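The jeans pile, and what's left of it

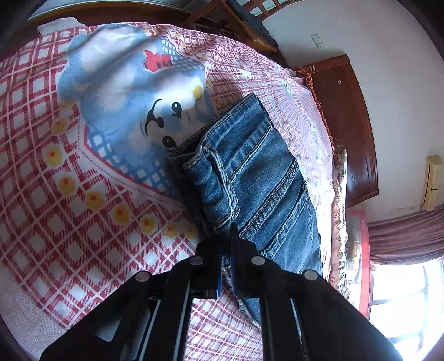 So I finally did the jeans. I've been saying I would do the jeans since November, when the shelf in the closet gave up on one side and everything slid down behind the shoe rack, and I just shut the door and pretended I lived in a house without a closet. Four months of pulling pants out of a heap like I was fishing!

What got me moving was Gladys Chege coming to stay. She's having my room for a week while her floors get redone, and I can't hand a grown woman a closet like that. (She'd be nice about it. That's worse.)

I started with everything on the bed, on top of the pink plaid blanket with the cartoon animal on it, red bow and all. It's the least grown-up thing I own and the only one that comes out of the dryer without a single wrinkle, so it stays. Denim on top of that much pink plaid looks kind of great, by the way.

The folding. I used to fold jeans in half, in half again, and stack them, and then the stack would lean and I'd be back where I started by the weekend. My neighbor Emrys Jenkins used to work in a menswear store and he showed me his way over the fence with a pair of his own, still damp off the line. One leg over the other, smooth out the crotch seam so it doesn't stick out like a fin, then fold from the hem up toward the waistband, in thirds. You want the packet to stand up by itself when you let go. Mine stood up for maybe a second the first few times and then sort of sighed over sideways. Heavy denim is easy. Stretchy stuff is a nightmare and I ended up rolling those.

Then the frayed ones. I have a real weakness for a frayed hem and I will defend it, but there's frayed and there's dragging a string through every puddle between here and the bus stop. I trimmed the long threads and left the fuzzy part alone. My sister Beca wanted me to hem them properly and I said no thank you, I like them scruffy. She also wanted the pair with the blown-out knee for a denim apron she's planning, so that one went home with her, along with a shirt I hadn't exactly offered.

The new shelf is from Plendano and it took me about 38 minutes to put up, which I'm proud of, even if the left bracket is a touch higher than the right. The jeans don't seem to mind. They're filed spine out now, like books, dark ones on the left and the pale worn-in ones on the right, and I can see every pair without moving another one.

I still have the sweaters to get through. They're in two bags on the landing, and I've stepped over them so many times that I've stopped seeing them, so I'm moving them in front of the bathroom door tonight – let's see how long I last. If you've got a way of folding a big chunky turtleneck that doesn't end up the size of a couch cushion, please put it in the comments. I need it before Gladys gets here with her suitcases!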